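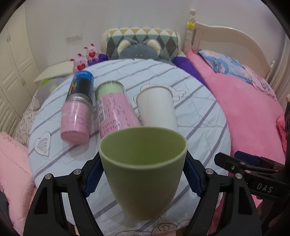
Pale green cup, white tablecloth.

Does Old Window Glass Really Flow?

I must have been nine or ten when a teacher told my class that glass is a liquid. We were on a trip to a drafty old church, and she pointed up at the windows and said that if you measured them, you'd find every pane was fatter at the bottom than at the top. Glass never quite sets, she said. It just creeps downhill so slowly that it takes centuries to notice.

I loved this. I went home and told my parents, I told the kid next door, and for the next twenty-odd years I told pretty much anybody who stood next to me near an old window. It's a wonderful thing to know about the world. The trouble is that it's wrong, and I only found out because I bought a house with bad windows.

The house is in Orkov, number 249 on a long street of much nicer houses, and its front windows still have the original glass. If you walk past them from the inside, the trees across the road wobble like something seen through a heat haze. When the winter drafts got bad enough, I called Sultix, a small outfit that takes old sashes apart, fixes the rot and puts everything back together. They quoted me $1149 for the pair in the front room, and I swallowed hard and said yes.

So there I was in their workshop in January, watching one of my own panes come out of its frame, and naturally out came my party piece. Thicker at the bottom, right? The restorer was very nice about it. She handed me a pair of calipers.

My pane was thickest along the left side.

She'd seen them thick at the bottom, she told me, plenty of times. She'd also seen them thick at the top and thick in one corner, and now and then one that was pretty much even all over. Then she went back to scraping putty and I stood there feeling nine years old again.

How to spin a window

To see where the lumps come from, you have to forget about the smooth, perfect sheets we have now. For a long stretch of history, one of the main ways to make window glass was to spin it. A glassblower would blow a big bubble, transfer it to an iron rod, open it up and then whirl the rod until the soft glass flew out into a wide, flat disk. It's called crown glass, and I'd give a lot to have seen a good team making it at full tilt — the heat, the noise, that great glowing plate opening up all at once!

A disk made that way isn't the same thickness all over. It's heaviest at the center, where the rod was attached, and it varies from there out to the rim. You let it cool, you cut it into panes, and each pane comes away with whatever unevenness its bit of the disk happened to have. (The center piece, with its bull's-eye scar, was the cheap one. People now pay extra for it, which would have made a glassmaker laugh.)

The other common method was to blow a long cylinder, slit it down the side and flatten it out in an oven. You get a bigger sheet, but you also get ripples. Either way, the wobble in those windows was there on the day they were put in.

Then comes the person fitting the window. If you've got a pane with one heavy edge, it makes some sense to stand it on that edge, where it'll sit steadily. That's the usual explanation for why so many old panes are fatter at the bottom, and it sounds right to me, although I haven't found anyone who can prove that glaziers did it as a rule. Some of them clearly didn't bother. Whoever did my front room certainly didn't.

But is it a liquid?

The part of the story I still have some sympathy for is the word "liquid," because glass really is odd. When most liquids freeze, their atoms line up into a tidy repeating pattern. Ice does it, and so does salt when it cools from a melt. Glass gets cold and stiff before its atoms have sorted themselves out, so they end up stuck in a jumble that looks a lot like a liquid's. Scientists call it an amorphous solid, and they've been arguing for ages about what exactly goes on as it stiffens. I've read several explanations of this now and I'd say I understood 2 of them.

So you can see how the rumor started. Somebody hears "structured like a liquid," somebody else has noticed a lumpy church window, and the two ideas fall into each other's arms.

What they don't do is add up. Researchers have worked out how fast window glass ought to sag at ordinary temperatures, and even on the generous estimates you'd be waiting far longer than any cathedral has been standing to see the slightest change. We're talking about movements smaller than anything you could pick up with calipers, over stretches of time that make the dinosaurs look recent.

There's a simpler check, too, and I kicked myself for not thinking of it. The Romans made glass. Lots of it survives, and it's much older than any medieval window. If church glass had slumped that badly in a few hundred years, Roman bottles ought to be puddles. Go and look at some. There's a case of them at the Noler, our little town museum, 6 shelves of flasks and bowls, and they stand up perfectly well. Old telescope lenses are an even fussier test, given how little bending it would take to spoil the view.

Why I kept believing it

I've wondered why I went on repeating this for so long without once checking. Partly it's that the evidence seems to be right in front of you. You can touch the pane, you can see the ripples, and ripples look like flow. Partly it's just a nicer story. I like the idea of a window quietly pouring itself onto the sill while generations of people come and go behind it.

I tried the real version out on friends over lunch at Omoregie, the café by the bus station, and I'm sorry to report it went over badly. One of them flatly refused to believe me and spent most of dessert looking things up on her phone. Another wanted to know if I was going to ruin anything else that afternoon.

The windows went back in before the end of the month. The drafts are gone, the trees still wobble, and I asked Sultix to put the lopsided pane back exactly as they found it, with its fat edge on the left.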